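Grukunberg hand trials, data card
Version of 1/1/21

Trials of a multi-fingered hand on a white arm, compared with the older Pludum gripper. The set holds 668 episodes, each with arm state and video.
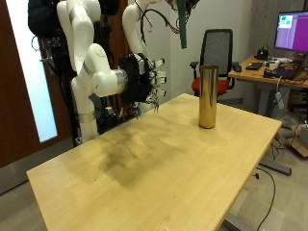
Chiba asks whether the Pludum runs used the same controller gains. They did, except for the first four.

Wrist video is fisheye and is stored uncorrected. Crop the black border before training.
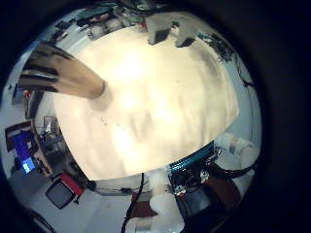 Wrist view, tan finger and two white fingers.

Episodes over 2,000 steps were split in August. Finger angles are in radians, and

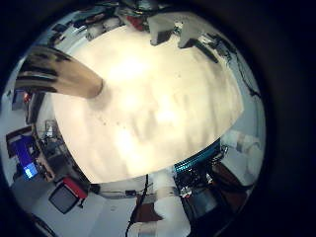
timestamps are in milliseconds. Force readings are missing for the Pludum runs.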